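A visit to the Burken open day

In October our small group went to the open day at Burken, the building where several young firms have their workshops. 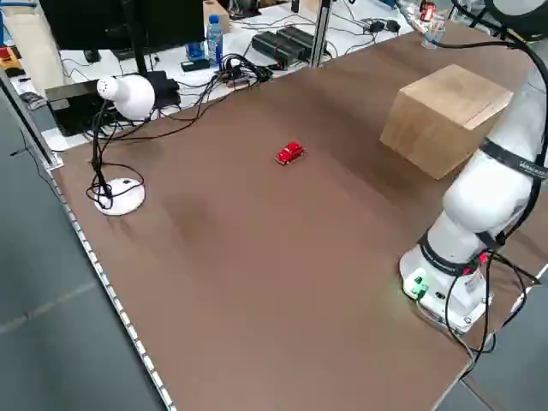 We had come mostly because of the toys. My sister and I sell wooden and metal toys in a shop of 59 square meters, and we had read on the poster that a toy design studio called Pondimix would open its doors, together with Presteo, which makes paper packaging, and a lamp repair shop with the name Liao. For a shop like ours this is a good combination to see in one afternoon.

The entrance was free, but one had to write the name on a list at the front desk. We received a paper sticker and a plan of the building. The plan was not easy to read. The floors were printed in the wrong order, and we walked first to the basement, where there were only bicycles. A friendly student brought us up again by the freight elevator, which is very slow and very loud.

Presteo

We began with Presteo because their tour started at 11 in the morning. The tour was for up to 12 people and we got the last two places. They showed us how a flat sheet is cut, pressed and folded into a box with no glue. I liked the smell in this room, like a new book. We were allowed to fold one box each. Mine did not close well, and the lady who led the tour opened it and folded it again in two seconds.

For our shop the interesting part was the small box with a window. Our customers like to see what is inside, but they do not like plastic. Presteo makes the window with a thin paper that lets the light through. The toy is then seen only as a shadow, and I am not sure that children will accept this. We took some samples home. The price list is only sent by mail, and at the time of writing we have not received it.

Pondimix

The rooms of Pondimix are one floor higher, at the end of a long corridor. I expected shelves full of color, as in a shop, but most of the drawers were closed and the walls were plain. The designer who received us explained that they prefer to put one toy on a table and look at it for a long time before they decide anything. Somebody who sees 17 toys together, she said, cannot see any of them.

A little red car is a good subject for this way of looking. The cab is rounded and the windows are dark, so the whole car is read as two shapes, one red and one almost black. On a large brown tabletop with a matte surface, the eye goes directly to it. I thought about our own shop window, where we always put too many things, and I was a bit ashamed.

We spoke also about size. Many parents ask us for big cars, but small children often choose the small one, which they can close in the hand and carry the whole day. Pondimix has the same experience. Their testers, all from a kindergarten in the neighborhood, took the small models to lunch and did not want to give them back.

Another theme was wood. The designer likes light-brown wood with slightly rounded edges, and I can only agree. A sharp edge looks clean in a photo, but after one month in a playroom it has dents. The rounded one ages better. My sister asked if wooden toys should be oiled or left natural, and this became a long discussion – almost half an hour – with other visitors giving their opinions too. There was no agreement at the end. We oil ours.

Liao

By now it was past three and I was tired, but I wanted to see the lamps. Liao repairs old desk lamps and sells some of them. The room is narrow, and one must walk sideways between the benches. They showed how to change a switch and how to check a cord for small cuts near the plug. I had brought our old cash desk lamp in a bag. They looked at it and said that the socket must be replaced, and that I can get it back in two weeks.

Practical notes

The building is ten minutes on foot from the station, uphill. There is a cafeteria on the ground floor with soup and good plum cake, but it takes only cash. The toilets are on every second floor. Children are welcome, although in the Presteo room they must stay behind the yellow line. The next open day is planned for spring, and the list for the Presteo tour opens at the front desk in the morning.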